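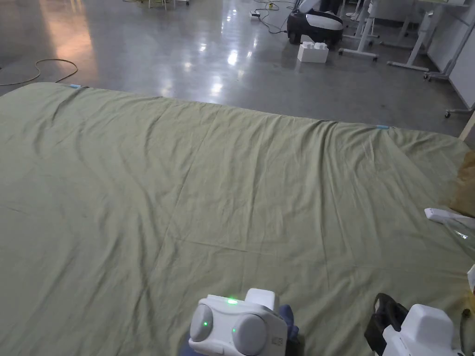 January 15, 2022
Textile bench, dye and finish notebook

Second round on the sage green cotton. Ludmila wants the wrinkle question settled before we order more of the Candance base cloth, so today was wash shrinkage and crease recovery on full sheets, no swatches.

Marked up both sheets before washing. Sheet A is the plain Candance, sheet B is the same cloth with the Imico softener at the lower dose. Hem to hem, warp direction, then weft, laid out flat with no pulling. I wrote the marks in laundry pen this time. The stitched marks from June puckered and threw off the weft readings.

Wash: warm, normal spin, half load of ballast towels. Line dried indoors overnight on the long rack. Did not iron. Last time someone pressed sheet B before measuring and we had to throw out the whole set.

Results so far
Sheet A, warp: down 17 mm from the pen marks
Sheet A, weft: down 10 mm
Sheet B, warp: down 17 mm
Sheet B, weft: not measured, one of the marks washed out and I don't trust the guess

So the softener does nothing for shrinkage, as expected. Hand feel is better on B, a bit slick though. Ludivine Vidal felt both without knowing which was which and picked B, then said she would rather sleep on A. Wrote that down for Ludmila as is.

Crease recovery is still poor on both. The fold lines from the packing stay in after a wash and only soften some. I think the cloth is being folded too tight at the Šimek warehouse and sits that way too long. Ask them if they can roll the next lot on tubes. If not, at least fold on the looser setting.

Color: held up fine on A. Rinse water ran slightly green for the first 2 rinses, then clear. Kept a jar of the first rinse on the window shelf with a label, please don't pour it out. The Filtholm cartridge on the rinse line is due for a change, flow was slow again. We have one left in the cabinet under the sink.

The lint screen on the dryer vent is torn at one corner. Taped it for now.

To do
Redo B weft with a fresh sheet, stitch AND pen the marks
Try the cooler wash on A
Spin test at 600 rpm, see if the creases set less
Order cartridges
Send Ludmila the table once the B number is in

Leftover towels are in the blue bin, still damp when I left.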